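Esteira de bambu Plaststead para cama: três meses de uso

Comprei a esteira em março, para o quarto dos fundos, que pega sol a tarde inteira. O modelo é o de casal, dobrável, e custou 807 pesos na loja da Visville. Havia uma versão mais barata da Noguchi, mas a Inna Stelmakh tem uma em casa e as ripas começaram a soltar no primeiro verão, por isso paguei a diferença.

A esteira vem enrolada e com cheiro forte. Deixei na varanda por dois dias e passou. Nas primeiras noites ela fica com as pontas levantadas; depois assenta com o peso do corpo. Uso por cima da colcha de retalhos, sem lençol, o que o folheto não recomenda. Escorrega um pouco quando alguém se senta na beirada. Com o ventilador ligado à noite, dá para dormir bem sem ar-condicionado.

Também dobro a roupa em cima dela. As peças pretas, que na colcha ficavam cheias de fiapos, saem mais limpas da esteira. Para tricô não serve: uma blusa de linha prendeu numa ripa e puxou um fio. Camiseta e calça nunca me deram problema.

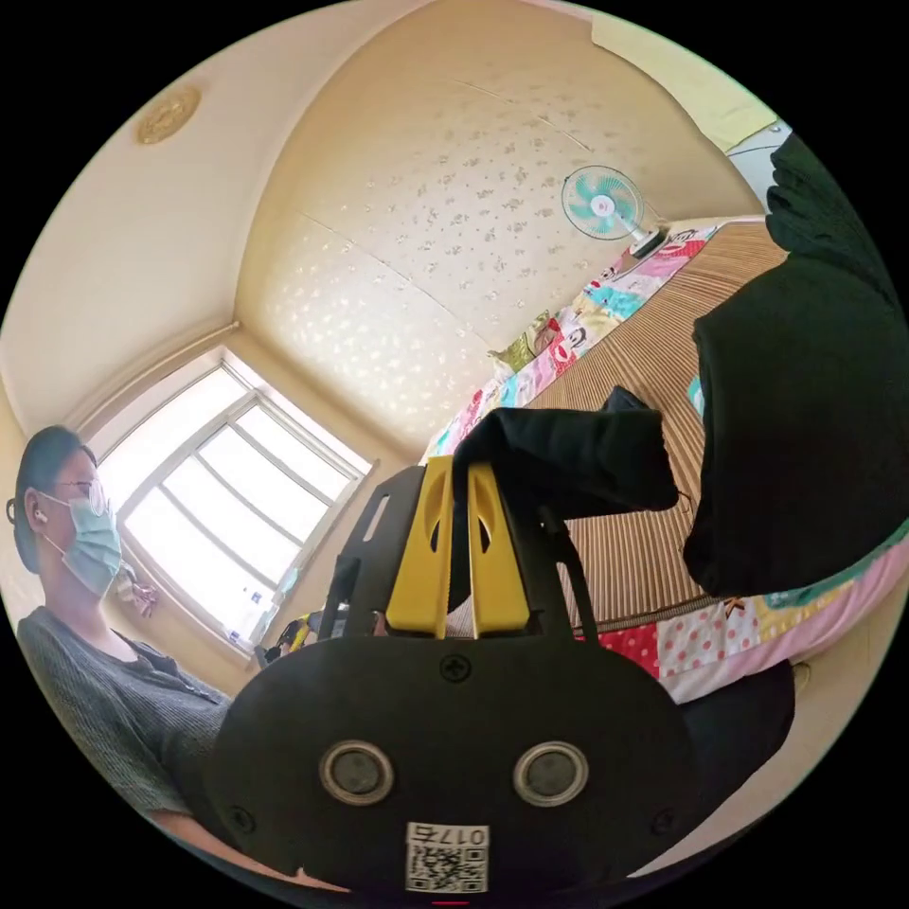
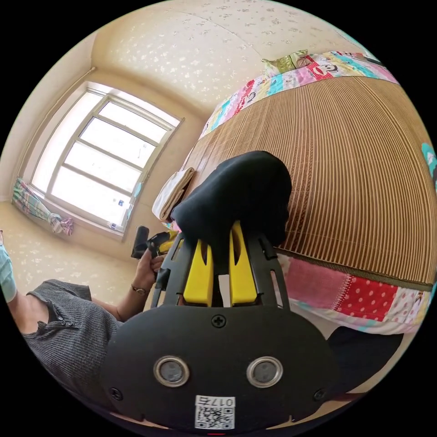

A esteira na cama, sobre a colcha de retalhos; nas duas fotos, também roupa escura.

A limpeza é simples. Pano úmido bem torcido, no sentido das ripas, e janela aberta até secar. A Chiharu Kinoshita lava a dela com mangueira no quintal e diz que aguenta, mas o folheto proíbe e não testei. O acabamento da borda é a parte fraca. Com uns 10 usos a costura do lado dos pés já tinha um ponto frouxo, que reforcei à mão. De lá para cá não abriu mais.

Guardar é o que mais incomoda. Dobrada, ela não entra na gaveta embaixo da cama, e a alça que vem junto é curta demais para pendurar. Acabei deixando de pé atrás do armário.

Pontos a favor: fresca, fácil de limpar, não marca a pele.
Pontos contra: cheiro inicial, costura da borda, volume quando dobrada.

Nota: 3,5 de 5. Compraria outra vez pelo mesmo preço, mas no tamanho de solteiro, que segundo a loja já vem com a alça mais comprida.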